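Vusia Family Archive – Help Desk
Ticket 242: Grandmother's recollections attached to the wrong woman
Opened by: Filipa Neves
Status: Open (was Closed, reopened by requester)

Filipa Neves
In September I uploaded my grandmother's written memories of growing up on the farm outside Wadola. It's 66 typed pages, mostly about her brothers, the creek, the winter the barn roof came down, and a long stretch on canning that I suspect only I will ever read. The next morning the whole thing was filed under a different woman with the same first name and married name, born in Hotumside, who as far as I can tell never lived on a farm in her life.

Your "Smart Match" says it is 'highly confident.' I would like to know what it's confident about. The birth years are eleven apart. My grandmother had four brothers and the Hotumside woman had none.

I have already done what the help page says (detach, save, sign out, sign in). It stayed put for one evening and then went back. 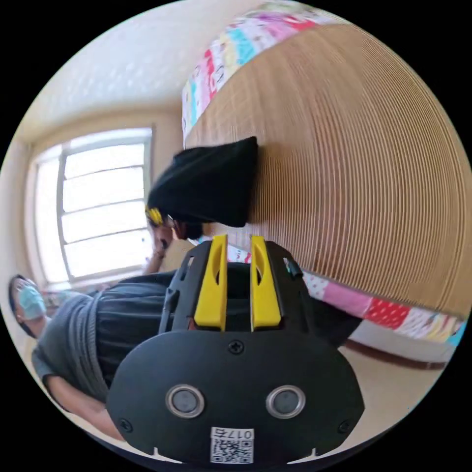 Raimo Hämäläinen
Thanks for the detail. Smart Match weighs names and spouse names more heavily than dates, because dates in family papers are often wrong. Could the birth year in the typed pages be a slip? I've detached the file again and marked the ticket closed.

Filipa Neves
Reopening. The birth year comes from her baptism record, which is attached to the same profile and which nobody seems to have opened. Four brothers are not a slip either. She writes about them by name on nearly every page, and one of them taught her to drive the truck when she was nine.

I'd also point out that the file moved back last night, so "detached" seems to be a loose term.

Nneka Akpan
I've picked this up from Raimo. Two things are going on. The match runs every night, and a plain detach doesn't tell it to leave the file alone. Also, a distant cousin accepted the match on their own tree, and the shared profile is following that tree. Please try the steps below in order.

1. Open the file and choose Detach, then tick "Not the same person." The box is under More, at the bottom.

2. Go to the Hotumside profile, open History, and undo the merge made on the cousin's tree. You can undo a merge if the profile has up to 500 linked items. Yours is well under. 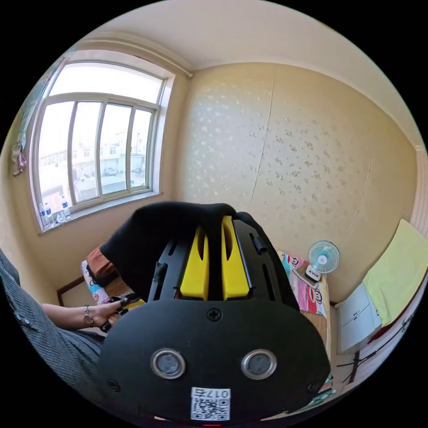
3. Attach the 66 pages to your grandmother's profile by hand and turn on Lock. Leave it overnight before you change anything else.

Filipa Neves
Step 1 done. The box is there, though I don't know who would look for it under More.

Step 2 half worked. The merge is undone but the Hotumside woman still has my great-uncles listed as "possible siblings." Her own family might be surprised to hear it.

Step 3 done, locked at 9:40 p.m. I'm not calling it fixed until it has sat there for more than one night. I have printed the pages in the meantime.

Nneka Akpan
Fair enough. The possible siblings are only hints, and I've asked for them to be cleared by hand. I'll keep the ticket open.

Filipa Neves
Two nights now and the pages haven't moved. Three of the four brothers are gone from the other profile. The fourth, the one with the truck, is still there. Please clear him too.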